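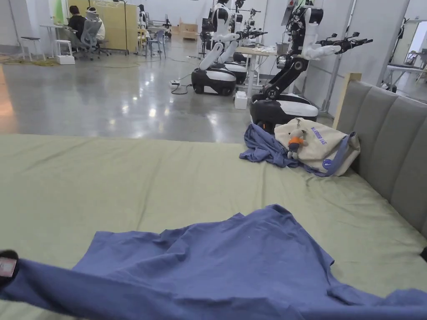
Review: Wuvari laundry folding module, second release

Reviewed by Setareh Zamani
December 3, 2025

Folding a shirt on a bed remains a poor match for most household robots. The surface gives under load, the sheet moves with the garment, and a rumpled shirt hides its own hem. A blue shirt lying in ridges across a green sheet is an ordinary sight at home and a difficult input for a planner.

The Wuvari module is a software package for two-armed machines with pinch grippers. I tested it on shirts, tea towels and pillowcases over five days. The February release was tested on the same items.

Speed

A short-sleeved shirt took 289 seconds on average, from first grasp to finished fold. The earlier release needed 448. I fold the same shirt by hand in well under a minute. Most of the machine's time goes into regrasping: it pinches an edge, lifts, looks, and puts the cloth down again.

Fold quality

Tea towels came out square. Shirts were acceptable on a firm table and noticeably worse on a mattress, where the second sleeve tended to finish outside the fold. Long sleeves failed often enough that I stopped scoring them after three sessions.

Clutter

Anything else on the bed is a problem. With a canvas bag or a second piece of cloth of similar colour nearby, the module sometimes merged the two and grasped the wrong one. Wuvari's manual recommends a clear surface. Clearing it is a chore in itself, and the module will not do it.

Setup

Calibration is well documented. Error messages are terse, and the log viewer truncates grasp labels.

Verdict

Useful for labs and for a laundry with flat goods and a fixed table. Not ready for a bedroom. I would look again when mattress performance matches the table results.

Score: 3 out of 5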